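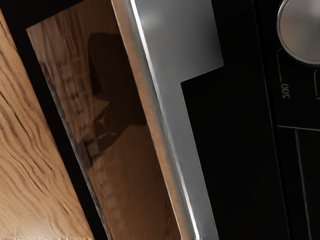 Wrist camera, close in at the dial side of the oven.

Tue 18 February

I spent the weekend comparing two camera positions in the simulated kitchen, using the Mottram controller for both. The arm and the two-finger gripper stayed the same. I ran 30 tries at the oven with each camera and left the lighting at its defaults.

The wrist camera gives good detail near a surface. You can read a number off the dial. The trouble is the glossy panel, where the gripper shows up as a dark reflection, and the Folleck tracker sometimes takes that for a real edge. I got 8 bad position estimates from the wrist and 4 from the side.

The side camera is slower to set up but it shows both fingers and the oven front at once, so I can tell how far open the jaws are.
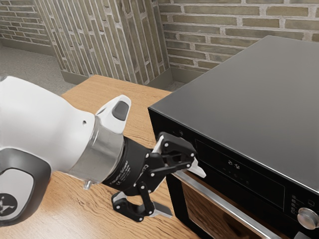
Mellen wrote in to say that the side view is a waste of time if the joint readings are good, and that I should fix the tracker first. Fair point. I still want a view that doesn't depend on the tracker, at least until the March build.

Next I moved on to the tabletop items. Cans are easy to find from above. The apple is small and a fingertip sits just above it when the gripper comes down over it, so the approach angle matters more there. I set the step limit to 1000 and left the grip force alone. 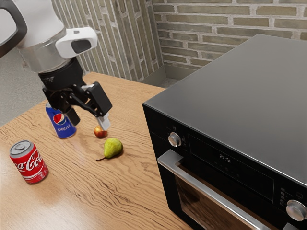 Lakden commented that a pear on its side is a better test than any can, and asked for the same runs with softer pads. I have not tried softer pads yet. The pad settings are in a separate file and I need to clean that up before I share it.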